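Tiduvance revises sorting procedure for shared table stock at Kircombe

June 3, 2019

Tiduvance has issued a revised procedure for sorting small items on the shared tables at its Kircombe site. The revision replaces the single mixed bin with three open baskets in black, red and blue, and sets out which groups of items go in each. It applies to the long table in the Vidal room first. The Gralau building is to follow in July.
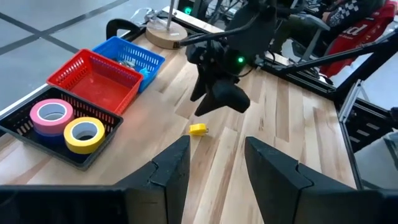
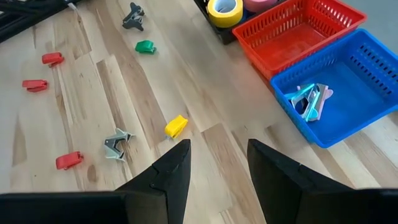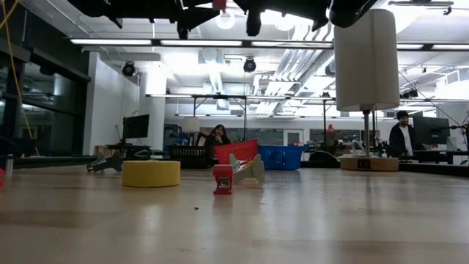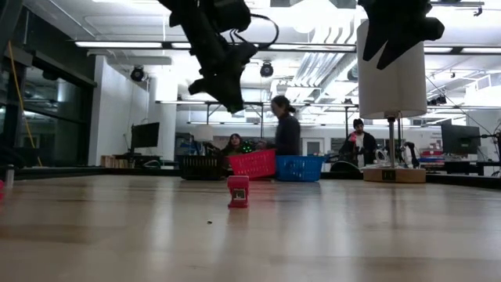 Small stock on the light wood table in the Vidal room, Kircombe. The tape rolls in the black basket are in the first picture, the clips and staple removers in the second. The lamp with the white shade is in the third and fourth.

The procedure covers what the site calls table stock: small loose items with no fixed storage place, used by more than one group and left out between uses. The current stock list for Kircombe has 1733 entries in 52 item types. Most of the entries are office supplies such as tape, plastic clips, staplers and staple removers. The remainder is made up of small parts, sample pieces and toys, among them the toy airplanes that have been kept on the list after two earlier attempts to remove them.

Under the old arrangement all table stock went into one deep bin at the end of the day. Items were retrieved by emptying the bin onto the table. Girish Pandey, who drafted the revision, said the main fault was mixing by weight. Heavy items such as tape rolls settled on top of light ones or pushed them against the walls of the bin, and clips were found with bent or broken arms. Staple removers were a second problem. Their jaws hooked onto other items and had to be worked free by hand.

The new allocation is as follows.

Black basket: tape rolls of any width or color, laid flat or leaned against the inside wall. No more than two layers.

Red basket: plastic clips of all sizes. Clips are to be closed, with nothing held in the jaws.

Blue basket: metal items and small parts, including staple removers. Staple removers go in last and are placed at the end of the basket, jaws toward the wall.

Toys and sample pieces have no basket under the first phase. They stay on the table until the other groups have been cleared and are then moved to the shelf. Pandey said a fourth basket was considered and left out for reasons of space. The surface used for the baskets takes three in a row with enough clearance to lift each one separately. With four, the end basket had to be removed before the next could be reached.

The color of an item has no bearing on where it goes. This point is repeated twice in the procedure. In early trials users tended to match color to color, so that red clips went in the red basket, which was correct, and blue tape went in the blue basket, which was not. A yellow or green item has no basket of its own color, and in the same trials these were the items most often left on the table. The revised text now opens with the item groups and gives the basket colors in a second table.

Recoloring the baskets was discussed. The site decided to keep the existing ones, on the grounds that a basket of any color will match the color of something on the stock list. Labels will be added instead. The first set was printed too small to read from a standing position and has been sent back. Replacement labels will show the name of the item group in capital letters with a line drawing below it, and will be fixed to the long side of each basket, clear of the slots.

Open baskets with slotted or perforated walls were chosen over closed boxes. Contents can be checked from the side without lifting anything, and dust falls through instead of collecting in the corners. The drawback is that narrow items can also pass through the openings. Staples, pins and loose paper clips are therefore excluded from all three baskets and go into the lidded tins already in use at the supply counter.

The procedure also sets an order of work. The table is first cleared of anything that is not table stock. Tape is then collected, followed by clips, followed by metal items and small parts. Items standing upright are taken before items lying flat within each group. The final step is a check of both short ends of the table and the area around the lamp base, where small items were missed more often than anywhere else. The lamp itself is not to be moved during sorting. Its position is marked on the site plan and the stem is easily knocked when reaching across.

Items near the edge get a separate paragraph. Anything within a hand's width of the edge is moved inward before sorting starts. The earlier version of the procedure told users to sweep such items directly into a basket held below the table. That instruction has been withdrawn. It damaged the plastic clips and left small parts on the floor, and it was in any case being ignored.

Results from the spring trial are given in an annex. Of 400 items laid out over the trial period, roughly 73 percent were placed in the correct basket at the first attempt with the unlabeled baskets and the old wording. Tape had the lowest error rate. Clips were next. The highest error rate was in the small parts group, and the annex attributes this to the wording, which at that time read "other items". Several users took the phrase to include the toys. The group is now called "metal and small parts", and a list of typical items has been added under the heading.

The annex does not give a figure for the revised wording. A second trial is planned once the new labels have been delivered, and the results will be issued with the Gralau version of the procedure.

There are two open points. The first is the stapler. It is classed as a metal item on the stock list, but several of the models in use have plastic bodies, and one miniature type is entered on the list as a toy. For now all staplers go in the blue basket regardless of body material or size. Pandey said the entry for the miniature type would be corrected at the next update.

The second is table finish. The surface in the Vidal room is glossy and shows the ceiling lights as streaks, and some users reported that pale items were hard to pick out against it when seen from a low angle. A matte mat was tried for a short period. It shifted when baskets were slid across it and curled up at the corners, and it has been put in storage. The procedure instead asks users to check the surface from two sides of the table before signing off. Switching off part of the ceiling lighting was also suggested but is not possible in that room, where all fixtures are on one circuit.

Baskets are to be emptied and wiped once a week. Tape rolls with a crushed core or with dust on the exposed edge are discarded. Clips that no longer close are discarded. Staple removers with loose jaws go to the supply counter, where they are exchanged one for one. Quantities removed are written on the sheet at the door, and the stock list is corrected from the sheet at the end of each month.

The old mixed bin remains available in the Vidal room for groups that have not yet had the short introduction – it should be returned to the corridor cupboard after use. Groups at Gralau should continue with their present arrangement and should not order baskets themselves, as the dimensions for that building have not been fixed.

Printed copies of the revised procedure are held at the Kircombe supply counter. Corrections to the stock list can be handed in at the same place, marked for Girish Pandey, with the item type and the table where the item was found.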